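Teaching by Hand

The first thing Loubna El-Sayed does when I arrive in Pemley is hand me a headset and tell me to pick up a packet of crackers. I reach out, the robot's arm across the room reaches out with me, and I knock the crackers clean off the table. Everyone is very kind about it. "Go again," she says, already putting them back.

I went again a lot that Friday. By lunch I could close a robot's fingers around a packet and drop it into a box, and I was so pleased with myself that I texted my brother. It's a wonderful, slightly dizzy feeling, having a hand three yards away from the rest of you (and it will make you look at your own thumb with new respect).

El-Sayed runs the demonstration team at Fivville, a small outfit that teaches humanoid robots everyday jobs by having people do them first. Nobody on her team writes out a list of joint angles. One of them puts on the headset and gloves, drives the robot through the job from start to finish, and saves the run. Then they do it again with the packets moved, or a different kind of packet, or the box turned sideways. A learning program takes in all those runs and tries to work out what to do by itself.

The job when I visited was sorting snacks into a divided tray. It sounds like nothing. Then you try it with borrowed fingers and find out how much is going on! A packet slides when you press one end. Some crinkle and fold and slip out the bottom of your grip. The cardboard walls of the tray are just high enough to catch a knuckle, and if you come in too fast the whole tray shuffles across the table.

"People think the grab is the lesson," says Pak-hei Lau, the team's best driver by general agreement. "I spend most of my time on the bit before it. Where do you bring the hand in from? If I come in lazy, the robot learns lazy."

Lau used to repair accordions. He has a way of slowing down just before contact that the others have all tried to copy, and on a good morning he gets through 40 runs before his shoulders start to complain. He keeps the fumbles too, as long as he rescues them. A robot that has only ever seen perfect pickups has no idea what to do when one goes wrong, so a run where the packet slips and gets caught again is worth having.

There's a second way to teach, and I liked it even more. With the motors softened, you take the arm by the wrist and walk it through the motion, the way you'd guide a child's hand through a first letter. Friederike Hinrichs, who came over from a lab in Gurkau in February, does most of this. She talks to the arm while she does it, under her breath, in German. Guiding by the wrist is slower and it's hard to work the fingers at the same time, but for learning a clean path over the edge of a tray she swears by it.

The two camps argue about this constantly and cheerfully. Lau says your body gets in the way of the cameras. Hinrichs says his gloves drift. They were still at it when the coffee came.

Between runs, somebody has to reset the table, and I hadn't expected this to be such a skill. Packets go flat in front of the laptop one time and off toward the back edge the next. Put them down too neatly and the robot only ever learns neat.

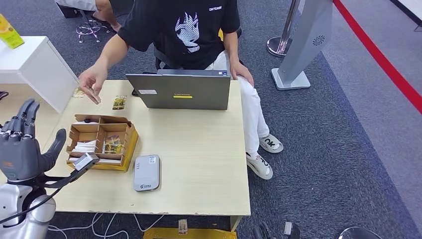

A hand at each side of the table during the snack-sorting work, with the cardboard tray between them.

Late in the afternoon El-Sayed let the robot try without a driver. We all went quiet. The hand came forward, stopped over a packet, seemed to think, and shifted a little to the left before closing. It was Lau's pause! I'd been watching him do it all day and there it was, coming out of a machine. It got 11 packets into the tray and then spent a good while trying to pick up a printed shadow on a wrapper.

Lau wrote that one down. Hinrichs laughed until she had to sit on the floor. They reset the table, and he reached for the gloves.

Comments (4)

Abdelghani E.
Loved this. We do hand guiding at work with much bigger arms and the talking to it under your breath is completely real.

crumbs_and_code
How long does a new driver need before their runs are good enough to keep? Wish the article had said.

Fouad Abdel Hamid
My daughter read the cracker part out loud at dinner. She's 4 and now wants a headset.

el_ouafi_reader
Team Hinrichs. Gloves always drift.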